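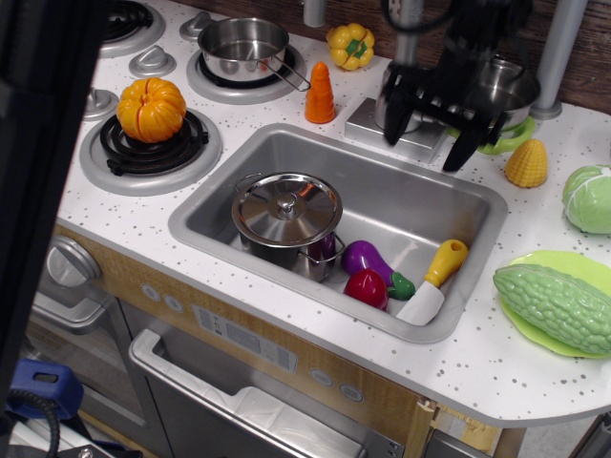
Play kitchen sink with covered pot, eggplant, tomato and knife

Vidwood Pretend Food Set

If your kids are into cooking pretend dinners, they are going to love this one! The Vidwood set is all about vegetables, and we picked it because the pieces are a good size for small hands and easy to tell apart from across the room (handy when someone is shouting orders from the couch).

King-fai Lu, who chooses our toys, tried it at home first. His 3-year-old made soup for two weeks straight and then opened a restaurant under the dining table. We ordered more the same day he told us.

Sold separately from pots and kitchens. It goes well with the Caron cookware and with any of the Hetau play kitchens, and we've had customers use it just fine with a cardboard box and some markers.

Item number: 1555
Ages: 3 and up
Care: wipe with a damp cloth and mild soap, then air dry. Not for the dishwasher.
Storage: cotton drawstring bag included

Gosa market stall add-on: back in stock in August. Send us a note if you'd like one held for you, and tell us which color awning you want, green or yellow.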